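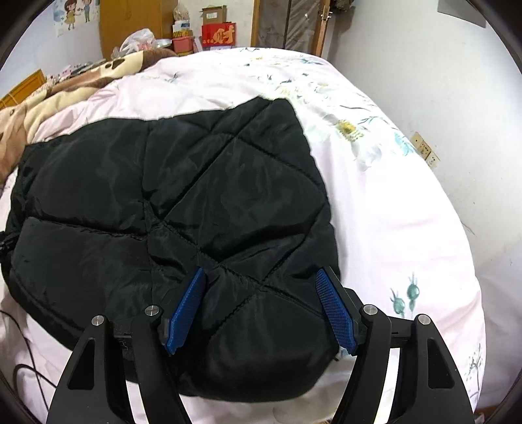 4.2 Washing down-filled and quilted items

Applies to the Cellura front loader, all models. Maximum load for this program is 2 kg dry weight.

1. Close all zips and press studs. Empty the pockets.
2. Turn the item inside out and place it in the drum on its own.
3. Add liquid detergent to the left compartment. Do not use powder or fabric softener.
4. Turn the dial to Quilted. The display shows 38 minutes.
5. Set the spin speed to 600 rpm and press Start.

Note: If the display shows U2, the load is unbalanced. Pause the program, wait for the door to unlock and spread the item evenly around the drum - then press Start again.

CAUTION: Do not wash waterproof-coated items on this program. Trapped water can shift suddenly during the spin and damage the drum bearings.

6. Remove the item promptly and support its full weight with both hands. For drying, see 4.3.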